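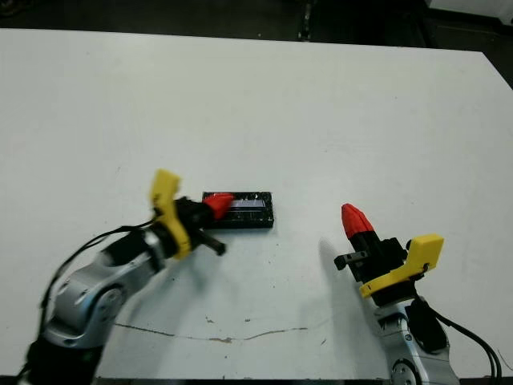 Take the plane, a reader wrote to me in October, you'll be in Hirkstead before the coffee cools and you won't have wasted a day. I've thought about that word "wasted" a lot, mostly while riding the slow bus from Driltley, and I love that bus more every time!

It's 102 miles and takes just over 4 hours, with a stop at Goditz long enough for a bowl of soup if you order the minute you get in. The flight wins easily on time, I'll give my reader that. But from the air I never knew there was a river the whole way up, or that the hills past Goditz turn that odd rusty color in the fall. Last trip we pulled over for 3 goats (the driver got out and talked to them, at length) and by the time we rolled on, the whole bus was chatting.

Yes, the seats are hard. Bring a sweater to sit on, and grab the left side going north. The Trajkovski guesthouse is right across from the Hirkstead stop and they'll hold supper if the bus runs late, so call ahead from Goditz.

I'd like to see a second bus added on summer mornings. I'd be on it.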